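The Walls We Grew Up With

Wallpaper went away for a while. In a river town with one good paper shop, it never quite did.

By Ona Kuusk
2024-05-20

Print | E-mail

My grandmother's kitchen had teapots on the walls. Blue ones, tilted as if they were pouring, with a little sprig of something between each teapot and the next, and there was one spot behind the door where the paper hanger had run out of matching roll and the teapots met at the seam with two spouts and no handle. I must have looked at that two-spouted teapot ten thousand times. I couldn't tell you the color of the kitchen in any apartment I've rented as an adult, but I could draw you that teapot right now.

I brought it up, a little shyly, the first time I walked into Vondráček, the paper shop on the corner of Mill Street in Rullach, and Zdislava Kratochvíl put down her pencil and said, "Oh, mine was roosters." Then the customer at the counter said hers was ferns, and the man who'd only come in for paste said he'd had sailing ships in his bedroom and used to lie there with the measles steering them. We went on like that for the better part of an hour. I was late picking up my son.

I've been back a good many times. I had an idea that I was writing about a shop, and I suppose I am, but mostly what I've been doing is sitting on the stool by the sample books listening to people talk about rooms.

The shop is narrow and very deep. Zdislava's uncle opened it to sell paint and brooms, and took on wallpaper when a traveling salesman left him a set of books and never came back for them. There are 494 patterns on the racks today, give or take nothing, as she keeps a ledger and would be ashamed to have it wrong. The paint is gone. The brooms are still there, near the window, and she sells one every so often to somebody who has swept up after stripping a hallway and found their old one full of plaster.

What people want when they come in is almost never what they say they want. "They say something neutral," Zdislava told me, with real affection. "I give them the neutral book, and I go and make coffee, and when I come back they're in the florals." She doesn't hurry them. There's a long table with a lamp at each end so that you can see a paper under a warm bulb and then a cool one, and she'll let you take home a piece as long as your arm and pin it up for as long as you like. One couple kept a sample of green willow on the dining room wall through a whole winter, two babies' worth of dinners, and then came in and bought yellow.
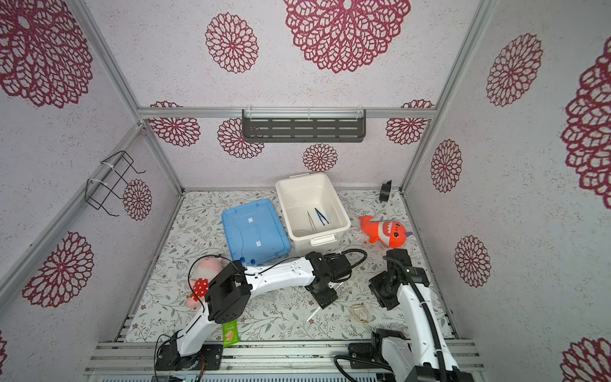

She does have opinions, of course. She thinks a small room can take a large pattern and that most people have it backward. She thinks a ceiling is a wall like any other. She doesn't believe in the accent wall at all, and when I admitted that I had one she patted my hand as though I'd told her about an illness.

The large pattern in a small room is something I'd like to defend on her behalf, having come around to it. We've all been told that little rooms need little prints, or better yet no prints, just white paint and a mirror and some hoping. But a small print in a small room goes to fuzz. Your eye can't settle on any of it. Give the same room a big bold flower, or a medallion the size of a dinner plate, and there's something to look at, and you stop noticing that you can touch both walls at once. Our downstairs half bath is barely wider than its own door. I papered it in October with a cabbage rose so large that there are only a few whole ones in the entire room, and guests now come out of there looking cheerful.

Getting It Up There

I did not hang the cabbage roses myself. I'd like to say I tried, and in fact I did try, on a closet, and the closet is now painted. The roses were hung by Nivaldo Bezerra, who learned the trade from his father-in-law and has papered, by his own guess, half the stairwells in the county.

It's a lovely thing to watch. He starts with a plumb line, because no corner in any house is straight, and he snaps a chalk mark and then stands back and looks at the wall for quite some time with his arms folded. He's deciding where the pattern should come out even and where it should be allowed to go wrong. It has to go wrong someplace. A repeat is a certain number of inches and a room is another number, and sooner or later you come back around to where you began and the two ends don't agree. A good hanger puts the quarrel over a door, or behind one. (I thought of the teapots, naturally, and told him about them, and he said that whoever hung that kitchen knew what they were doing.)

He books the paper — that's the word for folding the pasted strip gently in on itself so that it can rest and stretch before it goes up — and then he hangs it from the top, smoothing outward from the middle with a brush his father-in-law gave him. The brush has lost a good deal of its hair. He owns a newer one and keeps it in the truck.

"You have to be calm," he said, when I asked what a beginner ought to know. "If you're mad at your wife, don't hang paper. Go paint a fence."

He charges $725 for a room the size of my half bath once you count the stripping and the patching, and I'll admit that I swallowed when I heard it. I'd pay it again. There were five layers under our paint, and he took them down one at a time with warm water and a wide knife, and saved me a scrap of each one in an envelope. The oldest is a brown stripe. The one above it has tiny lilies, and above that somebody went in for orange in a big way, God bless them.

A Word About Borders and Mixing

People will ask you whether two patterns can live in one room, and they'll ask it in a lowered voice. I put the question to Lemlem Adugna, who designs for Bunano, a little printing outfit across the river that makes a good share of what Zdislava sells. Lemlem grew up in a house where the curtains, the sofa, the rug and the walls had never been introduced to one another, and she says she was a happy child.

Her rule, so far as she has one, is that two patterns get along fine if they're different sizes. A big round motif on the walls and something small and twiggy underfoot will usually leave each other alone. Trouble comes with two prints of nearly the same scale, which sit there and argue. She's easy about color. Reds that don't match will often look better than reds that nearly do, and a gray-green leaf, she says, will forgive practically anything you put next to it.

She draws by hand, on long sheets taped to the floor, walking around them in her socks. The hard part is making the repeat vanish. She'll work up a leaf she's proud of and then see, once it's printed ten times across a wall, that it makes a stripe nobody asked for, or a row of little faces. Faces are the great danger. She once got as far as a full trial printing of a pattern called Tronda, all ivy and berries, before her daughter came in after school and asked who the angry man was. After that nobody in the building could see anything else, and all 190 rolls went to line drawers.

I asked if I could have some. It's in my desk now, and he is indeed quite angry.
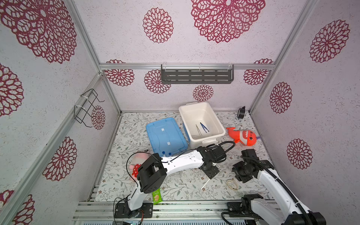

The House on Ferry Road

I've saved Arnaldo Godinho for the end, as I think he's the reason I wanted to write this at all. He's a retired bus driver, and he lives by himself in a tall thin house on Ferry Road that he and his wife bought when their boys were small. She chose the papers. There's a different one in every room, and he can tell you the order in which they went up and what they were eating that week and which boy stuck his hand in the paste.

The front hall took some water two springs ago, when a gutter gave way, and a piece of the wall the size of a card table came down. It was a gold trellis with bluebirds, long since out of print. His sons told him, kindly enough, to paint the hall. He went to Vondráček instead with a curl of the paper in his shirt pocket.

Zdislava didn't have it. She telephoned other shops, and she wrote letters, and she went down into her own cellar where her uncle's leftovers are kept and came up dusty with nothing. In the end she sent the scrap across the river, and Lemlem drew it. She got the trellis in a day. The bluebirds took her most of a month. They'd faded, you see, and she had to decide whether to print them the blue they'd been or the blue they'd become, and she finally drove over to Ferry Road and sat on the stairs and looked at them.

She printed them faded. Nivaldo hung the piece in a morning and feathered the edges so that the old paper and the new one overlap by hardly anything. I've been shown the place. Arnaldo had to take my finger and put it on the seam.

We had coffee afterward in his kitchen, where the paper is lemons. He wanted to know what was on my walls, and I told him about the roses in the half bath and then, since he was such a good listener, about the accent wall. He thought it over while he rinsed the cups.

"Well," he said, "so you've got three more to do."

Vondráček is open mornings, and afternoons if the lamp is on. Bring a scrap if you have one, and the height of your walls. Zdislava will ask for the height of your walls before she asks your name.

Print | E-mail

More from Home & Town

A Second Life for Storm Windows
The Piano Nobody Could Get Up the Stairs
Paste, Patience and Plaster: Readers Write In
Where Rullach Buys Its Bread
Keeping a Cold Pantry
The Last Screen Door Maker on Ferry Road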